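How to Work Out a House Number in Numerology (and How Much to Trust It)

I should say up front that I don't believe the number on a door decides who gets promoted or divorced behind it. I learned the method because a house-reading service called Welura kept turning up in my mailbox, and I wanted to see what people were paying for. The sums take a minute and you can do them at the kitchen table for free.

What you need

Your full street address, a pencil, and the letter chart below. If your house has only a number and no letter or unit, you can skip the chart.

1 = A, J, S
2 = B, K, T
3 = C, L, U
4 = D, M, V
5 = E, N, W
6 = F, O, X
7 = G, P, Y
8 = H, Q, Z
9 = I, R

Step one: add the digits

Take the house number and leave out the street name, the city and the zip code. My own number, in Mekodville, is 655. Six plus five plus five is 16. One plus six is 7. Stop when you have a single digit.

Some readers won't reduce 11, 22 or 33, which they call master numbers. Others reduce everything. Decide before you start. If you wait until you've seen both answers, you'll pick the one you like.

Step two: deal with letters and units

For an address like 655C, turn the letter into its number and add it in. C is 3, so 16 plus 3 gives 19, then 10, then 1. I've gone from a quiet 7 to a bold 1 because of a letter the city hands out when a lot gets split.

Apartments are worse. One school says the unit number is all that counts, another adds the building number, and a third reads them separately and calls the building an "outer influence." All three will tell you theirs is the old way. I've never seen a source for any of them that I could check.

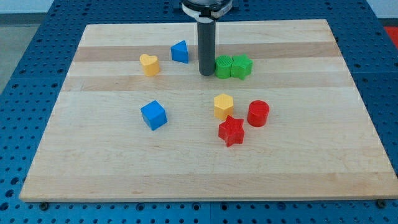
Step three: look up the meaning

The usual list goes like this. One is independence, 2 is partnership, 3 is sociability, 4 is order, 5 is change, 6 is family, 7 is study and solitude, 8 is money, 9 is generosity. Books differ on the details, and the Zeman tables put health under 4 where most lists put it under 6.

Step four: test it on yourself

Most guides leave this out. Copy all nine meanings onto slips without their numbers and have someone else in the household choose the one that fits the home best. Then compare it with your result. Do the same for the last place you lived. By plain luck you'd expect a match one time in nine, so a single hit means very little.

I tried it with up to 3 slips chosen per house, to be generous. The 7 still didn't come up. Our place on Stestus Lane is loud until ten most nights.

If you don't like your number

The standard fix is to write a small digit on the inside of the front door so that the total changes. To get from 7 to 8, add a 1. It costs nothing, and pencil wipes off. I would not pay for a plaque, a stone or a "corrected" number plate, and please don't change the digits on the outside of the house. The ambulance crew needs those.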